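Speaker notes: the film that wouldn't leave the courthouse
Flumerville library film talk, evening session, starts at 7

Get water first. Check the clicker. Say hi to the back row, they always feel left out.

Opening bit: ask for a show of hands. Who here has served on a jury? Keep your hand up if you'd do it again. (Wait for the laugh. If there isn't one, move on fast.)

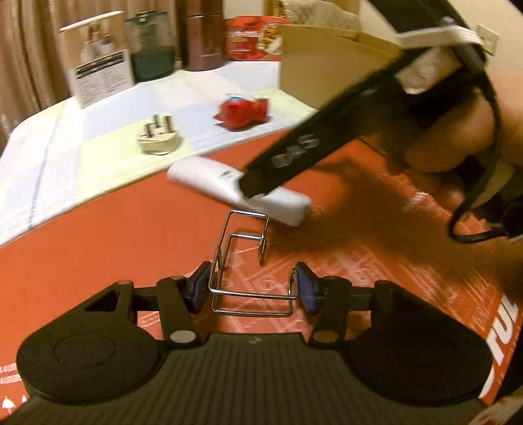
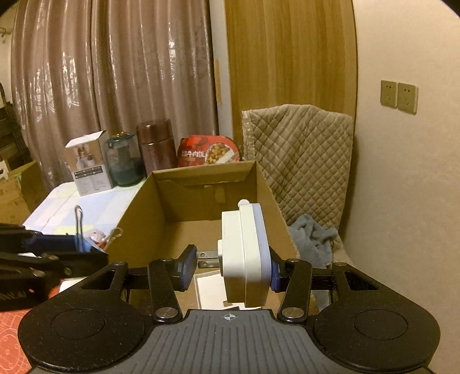
Okay, so tonight is courtroom movies, and mainly one courtroom movie, The Clemevcombe Verdict. I first saw it on a tiny TV at my aunt's place with the sound turned way down so we wouldn't wake the baby, and I still got completely hooked! I think that says a lot about how it's shot. You can follow who's lying just from where people look.

Quick plot for anybody who hasn't seen it. I'll keep the ending out of it until the second half, so leave at the break if you care about that. A night clerk named Ngcobo is accused of setting fire to the Oltel, the old hotel where he works. He was on the desk, he had the keys, and he won't say where he was for the eight minutes when the fire started. The whole movie hangs on those eight minutes. His lawyer begs him. His sister begs him. He just folds his hands and looks at the floor.

Pause here. Let them think about why a man would do that.

My take, and you can fight me on it at the coffee table afterward: the movie doesn't care much about who lit the fire. It wants to know what we owe a person who won't help us help him. The jury gets so annoyed with Ngcobo! You can feel it. They want him to cry or shout or do something, and when he doesn't, they start to hold it against him. I've caught myself doing the same thing watching it, and I've seen it a lot of times.

Talk about the radiator scene. The jurors are stuck in that hot little room and the foreman keeps getting up to fiddle with the radiator. First time I saw it I thought it was filler. Now it's my favorite part of the film. He can't fix it, he knows he can't, and he'd still sooner deal with that than look the others in the eye. The young juror watches him do it, and I'm pretty sure that's the moment she changes her mind. She doesn't say so for another twenty pages of script, but go home and watch her face.

Read the line out loud, slowly: "I don't have to like him to listen to him."

(Don't do the accent. You did the accent last time.)

Now the hotel register. Room 3154 keeps coming up, which is silly on its face, because the Oltel has 8 floors and looks like it couldn't hold 100 guests if they slept in shifts. Radymyr Sydorenko wrote a nice long piece on this in our newsletter back in March. He says the number is wrong on purpose, and that the court accepts it without blinking because it's typed on an official form. I love that reading. I'm not sure I buy all of it, I think the prop people may have just picked a number, but it does fit with how the judge treats paper versus how he treats people. Bring up the ledger scene if there's time.

Break goes here. Ten minutes, cookies are by the door, the restroom key is on the hook.

Second half. Warn them again about the ending!

So, the eight minutes. Ngcobo was sitting with a guest who was dying and had asked him not to tell her family she was there. He promised. He'd sooner go to prison than break it. Some people find this unbearable, and my own sister threw a cushion at the screen. She says a promise to one person can't be worth more than the truth to everybody. I go back and forth. When I was twenty I thought he was a hero. These days I look at his sister sitting in the second row of that courtroom and think, well, what about her? Didn't he owe her something too?

Ask the room. Give it a real few minutes, don't jump in. If it's quiet, try these:
Would you have voted to convict before you knew?
Does the lawyer do wrong when she tracks down the family?
Is Ngcobo relieved at the end, or angry? (I say angry. Look at how he takes his coat back.)

If we run long, drop the bit about the music. If we run short, tell the one about my own jury duty and the vending machine.

Next month is the prison escape double bill. Sign-up sheet is going around, please print your name so I can read it. Thank everybody, stack the chairs, give the key back at the front desk before 9.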